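I put off descaling my Guvero countertop soda maker for way too long, so let me walk you through it the way I do it now. Set aside 61 minutes (most of that is waiting, bring a book!) and clear a bit of table. 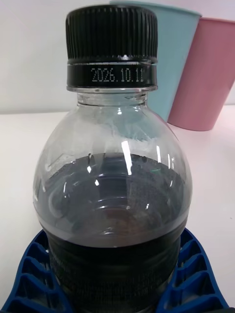
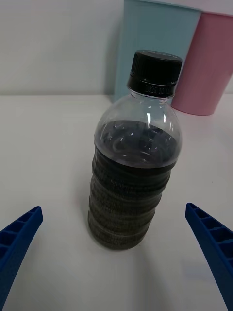
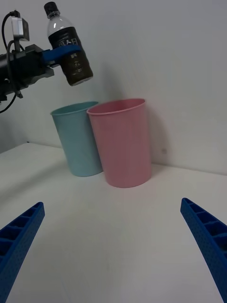
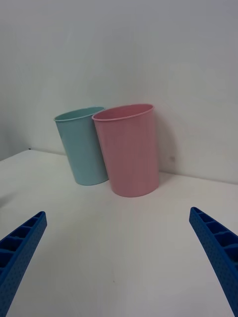 Guvero Home Guide · Issue 4 · page 2

## Descaling the tank

1. Unplug the machine and take off the gas cylinder. I lay mine on a towel so it won't roll.
2. Lift out the tank and pour away whatever's left in it.
3. Mix one packet of Plaltier descaler with warm water, up to the lower line. Stir until the grains are gone.
4. Let it sit for 45 minutes. Swish it once or twice if you walk past.
5. Rinse 4 times with cold water. I used to stop at two and my first glass tasted like a lemon drop.
6. Wipe the nozzle with a soft cloth, then put the tank back and press until it clicks.

**Caution:** never run gas through the machine with descaler in it. It foams up fast and it'll get all over your counter.

**Note:** if the scale light stays on, hold the round button for 2 seconds. Mine needs this nearly every time.

### Adding syrup

Fizz plain water first, always! Then tilt the bottle and pour the syrup down the side, nice and slow. Screw the cap on and turn it over once.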